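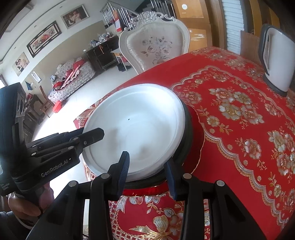
Bowl stacking, hand-held grippers — notebook, April 30, 2019

Spent the afternoon on dishes again. Kurniawati wants an answer for the Jadska people before June: can a machine clear and stack a dinner table in somebody's house, yes or no. My answer so far is no, and I'm writing down why before I get talked out of it.

We keep picking round bowls, which I think flatters us. A rim is a good thing to grab. You can come at it from any side and it looks the same. Even so, two hands on one wide bowl is fussy work. If one finger pair closes a hair early the bowl tips toward it, and the other side has to chase. A person does this while talking.

Things that bother me, no order:

Nesting. Wide rim inside a wider rim leaves very little room for a fingertip. Pads are fine on the outside of a stack and clumsy once you need to get between two pieces.

White on white. Fahad says the depth is good enough to tell the upper bowl from the one under it. I want to see that with glare coming off a tile floor and a busy red tablecloth underneath. The Macedo write-up used a plain gray bench and I don't trust it for a home.

Speed. The log stands at 2784 grasps, and the 167 I went back through by hand had far too much hovering in them. All of that was with a human doing the steering. 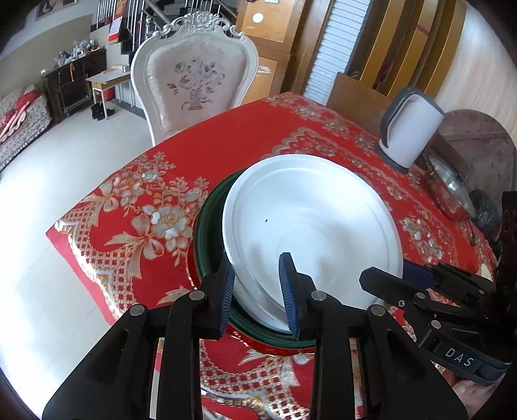

White bowls inside the green one, red dish at the bottom.

Fahad's counterargument, to be fair to him: the dishwasher didn't copy how people wash plates either, so why ask for one motion that handles every stack? Fine, but the dishwasher still waits for me to load it.

The Dollach demo came up again too. Clean rack, same plate over and over. I'd call that a conveyor with good manners.

To do: 8 more runs with the stack off center, then 5 starting from a tilted bowl. Swap the pads if the ribs show wear. Ask Brindodik what their grip force limit is on thin ceramic — they never replied to the last message. K. to look at the left/right timing offset before we touch anything else.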